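Search this blog Search
September 2020
Posted by Alžběta Štěpánek
3 comments

Rules for gripper work on soft goods

The Imen cell has been running garment pickups for long enough that I had to write the house rules down. Vojtěch Šťastný kept them in his head, and he moved to the Brolovbridge site. What follows is the short version. It covers cloth only. Rigid parts have their own sheet.

1. Speed near the surface

Limit approach speed to 20 mm/s for the last stretch before contact. On padded surfaces do not trust the taught height — upholstery compresses, and a stored Z value means less than it does on a steel table. Use the force threshold and stop on it.

2. Opening width

Start each approach with the fingers wide apart. Fabric folds over on itself, and a narrow opening pushes the top layer away before there is anything to close on. Check the wrist view before closing. A flap of cloth resting against the side of a finger is a reason to back off and come in again.

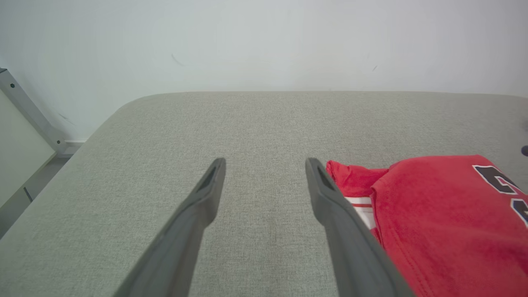

3. Finger inspection

Inspect tips and slots every 200 cycles. Lint collects in the slots first. Wipe, look for burrs, log it. Dagmar Jelínek wanted this interval doubled and I said no.

4. Logging

Record every failed grasp with garment type and approach angle. Our log stands at 2394 entries, and the early ones have no angle, so they are of little use for comparison.

5. People

Hands stay outside the marked area while the arm is enabled. To straighten a garment, stop the arm first.

Revision B will add a section on zippers once Kiyoshi Noguchi sends his notes.

Shares 20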